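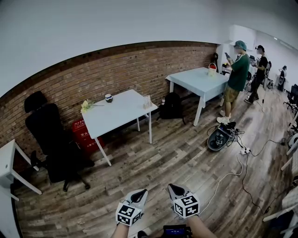

Can a machine do your household chores yet?

A few of them, badly, and with you standing by. The Grasow on my landing cost 800 pounds and still gets stuck on the bath mat every Sunday.

Vacuuming flat floors is fine. Pick up trailing cables and socks first, or you'll be cutting them out of the brush with nail scissors.

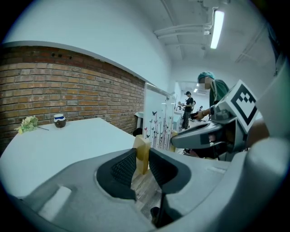 Putting things upright is where I stop believing the brochures. Dakow wants 2000 pounds for an arm that tidies shelves - mugs and tins, it says. Try it on something thin and awkward, like a white panel printed with butterflies, with a little yellow block at its lower edge and another at the far side. I'd do that by hand.

Keep the 300 for a decent trolley and a good dustpan.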